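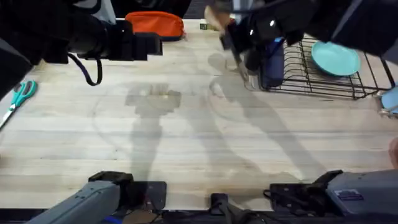
A teal plate in a black wire dish rack, with a dark blue cup standing at the front corner.

LURGATE – Drultix is opening its Shared Kitchen in Testdale this February, and we can't wait to see it in use! The room on Hayes has 675 square feet of space, long wooden worktops and enough dishes for 32 people to sit down to supper together.

Neighbors asked for a place to cook, eat and wash up side by side, so dish racks will stay out on the counters – grab a plate, use it, rinse it and put it back. Scissors and other small tools are there to borrow too.

Sessions run for 900 minutes a week, and the first 30 households to sign up get their pick of evening times. Sign-up sheets are at the front desk in Testdale.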